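**Monday, bench 2 – Skungate camera stand**

Moved the small camera module onto the black square base this morning. The white tabletop got a wipe first. The base sits flat and the module faces forward on its narrow stem.
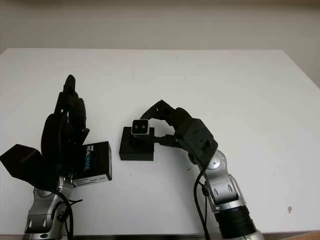
Keep the RealSense box. The label on it goes into the Jardine parts list, and Flodus won't take a return without the original packaging. Shelf 6 is free.

Still to do – thin rubber pad under the base, 300 mm tape marks on the table, ask Brulix about a longer stem.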